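Ticket 292
Product: Mekolwood Clurow counter, white top with beige front
Opened by: Ilham Nasr
Handled by: Karim Helmy
Status: waiting for customer

Ilham Nasr wrote:
Hello. We bought the Clurow counter for our small work room in May. The rounded end is nice and we have no complaint about the color. The problem is the top. When I lean on it near the curve, it moves down a little and comes back up, and I hear a click. I tightened all the screws I could reach with the key from the box. The click stayed. Please tell me if I need a new part.

Karim Helmy wrote:
Thank you for the clear message. Please try these things in this order and write the result after each one.
Remove everything heavy from the top.
Put a level on the straight part, then near the curve.
Open the lower panel and look for the long bracket under the curve. It should touch the top for its full length.

Ilham Nasr wrote:
I did it at 10 in the morning. The straight part is level. Near the curve the bubble goes a little to the wall side. The bracket touches at the front, but at the back I can push a piece of paper in.

Karim Helmy wrote:
Then the bracket is sitting too low at the back. Loosen its 2 rear screws by half a turn, push the bracket up with your hand, and tighten again while a second person presses the top from above. Do not use glue, please. If we must change the top later, glue will damage the panel.

Ilham Nasr wrote:
My colleague Nabila Cherkaoui pressed and I tightened. The paper does not go in now. The click is much smaller but I still hear it when I press hard.

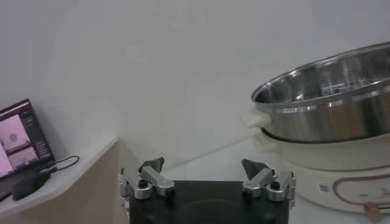 Can I use the counter normally while I wait for the next step?
Use it for light things such as papers and a laptop, but do not sit on it or lean on the curved end until the click is gone.

Karim Helmy wrote:
I asked I-seul Ma from the parts desk. She will send a thicker washer for the rear screws. Put one under each screw head and repeat the paper test. Please keep the old washers. I leave the ticket open until you write again.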